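Subject: Re: [kundo-sellers] Ripping vs. buying downloads, and what to do with duplicate CDs

Hi everyone,

I've been meaning to answer this one for a while, and now that I've finally got the last box down from the closet I have something useful to add. Forgive the length. I tend to type these over a pot of coffee and then I don't stop.

> I have my late aunt's music collection, 529 CDs by my count,
> mostly Latin pop and boleros with a good many greatest-hits
> sets. I'd like to keep the music but not the shelf. Is it worth
> listing them one by one on Kundo, or should I take them to a shop
> as a lot? And for the best-of albums, does anybody pay more for
> the edition with the bonus DVD? I see wildly different asking
> prices and can't make sense of them.

First of all, I'm sorry about your aunt. She sounds like she had good taste. I went through my own father-in-law's records and discs two winters ago, and it took me a lot longer than I planned, mostly on account of sitting down to listen.

To your first question: I would do some of each. When I started, I was going to list every single disc, and my spreadsheet got up to 1,129 rows before I admitted to myself that most of those rows were worth a dollar or two. By the time you've paid the Kundo fee, bought a mailer, and driven to the post office, a three-dollar CD has earned you something like the price of a stick of gum. What I do now is pull out anything that meets one of these tests and put the rest in a lot:

- it's out of print and not on the streaming services, or only there in a different mix
- it's a small-label pressing, or a foreign one with extra tracks
- it's a box set with the booklet and all the discs present
- it's still sealed

Out of my last big batch, 160 passed. The others went to the used shop across town in four cartons, and I took store credit, which was quite a bit better than their cash offer. Ask about that if you go the same route - the difference can be surprising, and you may find something you'd like to bring home anyway. (I know, you're trying to empty the shelf. I say this as a person with no willpower.)

On the greatest-hits sets: yes, the edition with the bonus DVD usually does bring more, but only when the DVD is in there and plays. Please check every case before you list. I've sold two-disc sets in good faith and had a buyer write back, very politely, that the second tray was empty. Now I open everything. Also check the region code on the DVD if it was bought abroad, and put it in the listing. A buyer here with an ordinary player won't be happy with a disc that won't load.

The asking prices you're seeing don't mean a great deal. Many of the sellers on the larger sites use a program that sets the price by looking at the other sellers, and when two of those programs get to watching each other the number climbs up to something silly. I once saw a plain best-of collection, the kind that used to sit by the register at every drugstore, listed at ninety-four dollars, and I had three copies in a milk crate. Look at completed sales only. On Kundo you go to the filter menu and turn on "sold," and then sort by most recent. If a title hasn't sold in a year, I take that as an answer.
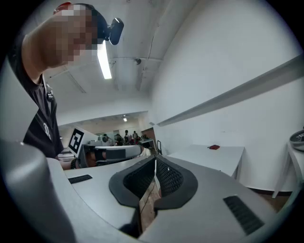 Grading is where I'd ask you to spend a bit more of your time, even on the cheap ones. Hold the disc under a bright lamp and tilt it slowly, first the playing side and then the label side, because a deep scratch through the label is worse than it looks and usually can't be polished out. I write the grade on a sticky note right then and stick it to the case, or I forget by the third disc. Keep the discs off the bare table while you're at it and put down a clean dish towel. Wear something you don't mind getting dusty, too. An old black short-sleeved t-shirt with a white logo, like the one in the photo, will show you every speck of what comes off those cases, and I have one just like it that has been through the wash more often than I care to say. Take off rings or a bracelet if they tend to drag on things.

For the cases themselves, I replace the cracked ones. I buy empties from Akden in cartons, and they're fine, a little thinner than the old style but they close properly. Don't bother replacing the tray if only one or two of the little center teeth are broken and the disc still holds. Do mention it, though. Old price stickers come off with a hair dryer on low and a fingernail. I've quit using the orange-smelling remover since it crept under the edge of a paper insert and left a stain right across the singer's forehead.

Now, about keeping the music. You asked in the subject line about ripping or buying the downloads again, and I'm firmly for ripping. You already have the discs in the house, and a computer drive costs less than three or four album downloads. I use Brendodora for this. It's slow and it looks like something from twenty years ago, but it reads each track twice and tells you when the two don't match. Set it to save in a lossless format. You can always make smaller files for your phone from the big ones, and you can't go the other way. My whole library came to 1,437 albums the last time I looked and it fits on one drive, with a second drive holding a copy at my sister's house. Please make the second copy. I learned about that the hard way and lost all of my Christmas music in March, when luckily I had some time to do it over.

I should say something about the other side of this, as it has come up on the list before. If you rip a disc and then sell the disc, plenty of people feel you ought to let go of the files too, and I understand the rules generally lean that way in this country. I'm no lawyer. What I do is keep the discs whose music I want to keep, out of their cases, in those binders with the cloth-backed sleeves. One binder takes up about as much room as a phone book and the booklets slide in behind the discs. It may be that this solves your shelf problem all by itself! Then you'd only need to sell the duplicates and the ones you'd never play.

A word on tags, as Latin collections can be a headache. The online databases are full of titles typed without accents, and half the compilations come up under "Various Artists" even when it's one singer all the way through. Fix the album artist field first and do it before you rip the next disc. If you leave it for the end, you'll have a folder with forty albums called "Grandes Exitos" or "Sus Mejores Canciones" and no idea whose is whose. I put the year in the folder name as well. With best-of albums, use the year the compilation came out and leave the original recording years to the comment field, if you care about that. I do, but I'm told I'm in the minority.

Shipping is the last thing. A single CD goes in a bubble mailer with a stiff piece of cardboard on each side. For two to five, I use the small flat boxes from Appiah, and for box sets I use a regular carton with crumpled paper at all the corners. Please don't tape the jewel case itself. Buyers hate peeling it off and it takes the shine from the plastic. If the case rattles when you shake the package, open it and start over.

I think that covers what you asked, and probably a good deal you didn't. If you'd like to send your list along once you've typed it up, I'd be very happy to look it over and mark the ones I'd hold back. I know the boleros better than the pop, so somebody else may want to chime in on the newer titles. And if you turn up any live recordings on small labels from the seventies, please write to me off list before they go to the shop. I'm still two short of a set I've been after for ages.

One more thing I forgot above: the cardboard long boxes, if she kept any. Don't throw those out.

Warmly,
your long-winded neighbor on the list

--
kundo-sellers mailing list
To unsubscribe, reply with "unsubscribe" in the subject line.
Please trim your quotes.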